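Subject: Re: [refurb] Old office towers: strip or sell whole?
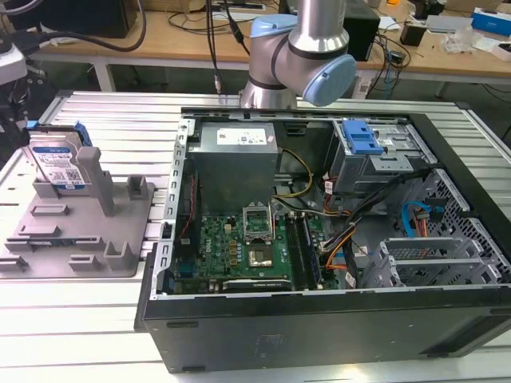
I've read the proposal twice and I still don't buy the numbers. Consuelo Huaranga wrote:

> Khurana will take 200 towers from the Allside lot, and if we pull
> the drives and memory first we come out well ahead. Six minutes a
> machine, tops. The Dells are tool-free inside, so anybody can do
> it. We could be finished by the end of June.

Six minutes for what, exactly? Popping a side panel and sliding out a hard disk in its blue plastic caddy, sure. I'll give you that one. Two sticks of RAM, fine. But then you want the processor too, and an open socket with the retention frame up is where "anybody can do it" gets expensive. One dropped screwdriver in those contacts and the board is scrap.

Then there's the wiring. The power supply leads have to be moved out of the way and put back, and I've yet to see a new person do that neatly. On the Jurkow batch we had roughly 4000 parts in bins, and I spent most of a month finding out which drives had been wiped. Is anyone writing down serial numbers this time? Your message doesn't say.

Also, where does the resale price come from? Vavier quoted us 673 for a mixed box of memory and then knocked it down after testing. I'd want their offer in writing before a single case gets opened.

Do ten, time them with a clock, and post what you get. Include the labeling.

> Any objections, speak up before noon.

Consider this one.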